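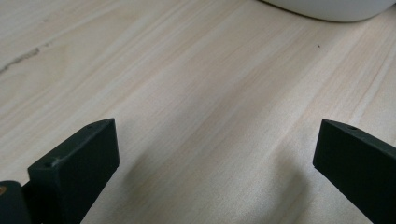

Slide 1: pale wood tabletop

Speaker notes – Relville fringe theatre talk, Ineke Mulder

Start with the press release. It says the Skatstead season was "a sellout". Pause. The room has 49 seats and the musical ran 2 nights. Let them do the maths.

Don't sneer, though. The singing was good. My quarrel is with the claim that a bigger house in Vamberg will fill itself.

Virgil Hodoroagă wants 400 seats by May. Ask who is buying them. Last year's revival drew some 40 people a night, and I knew half the row I sat in.

Next: casting. "Open auditions" – were they? Three leads came from the same company. Take a question here if anyone looks cross.

Skip the Ene tour if running late.

Finish on ticket prices. Leave the programme budget up while people ask questions.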